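Intro to Interior Materials, notes for session 2
28 Mar 2020

OK, picking up where we stopped: pattern scale. I love this topic (you've probably noticed!), so stop me in the forum if I run on.

When I look at a finish, I first ask how big the pattern is compared with the room. A small, busy pattern reads as a plain color once you step back. A large one stays a pattern from anywhere, and it's a lot harder to pair with things.

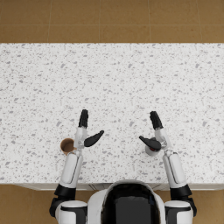
Fig. 1. Speckled white counter with gray flecks, against large tan-brown floor tile.

Now try it at home. Pick a surface, stand 20 inches away and write down what you see, then back up to 60 inches and do it again. My own notes on the Brunner sample changed completely between the two, and the Hoteck one hardly moved.

Grout counts as pattern too! A line close to the tile color nearly disappears, and a dark one draws a grid over your whole floor, like it or not.

Reading for April: page 47 of the packet, plus the Nurkix sheet on sheen. Bring one sample you can't stand. We'll start with those.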